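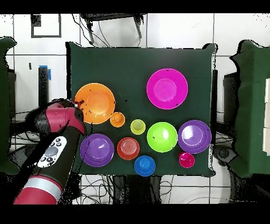 Words by Imari | June 29, 2019 | Filed under: Dating, How-to

How to write a personal ad that gets replies

I put my first personal ad up on the Siston board last September and got 129 replies, of which I'd have had a coffee with maybe two. The second one was much shorter, brought in 16, and I met some really lovely people out of it! So here's how I do it now.

Start with what you're after. Dinner now and then, a weekend away, something casual, something serious - say it in the first line. I used to tuck it away at the bottom out of shyness and then spend my evenings explaining it over and over to strangers.

Next, one real thing about you. "Good sense of humour" could be anybody. Mine says I'll drive an hour for decent dumplings and that my favourite spot in town is the back corner of Mạch, and half my replies open with that.

Keep it short. The board allows 1,000 characters and you don't have to fill them (my current ad is 63 words, headline included). 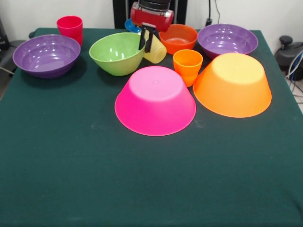 Cups, bowls and a blue plate on a green cloth.

Now the photo. Use a recent one, by a window, with your own face in it and no sunnies. Crop out your mates and your number plate. If you'd prefer to stay private, leave your face off the public page and offer to swap pics once you've chatted a bit.

Don't put your phone number, street or workplace in the ad. I set up a separate email with a made-up nickname and it's saved me a lot of grief.

When the replies come in, give it a night before you answer any. Anyone who hasn't read past the headline goes straight in the bin, and so does anyone who gets cranky when you ask for a quick call first.

For a first meeting pick somewhere public and easy to leave. I like the Skotton on a weeknight - good lighting, taxi rank out the front - and I always text a friend when I get there and again when I'm home.

Refresh the ad every month or so, even if you only change the headline.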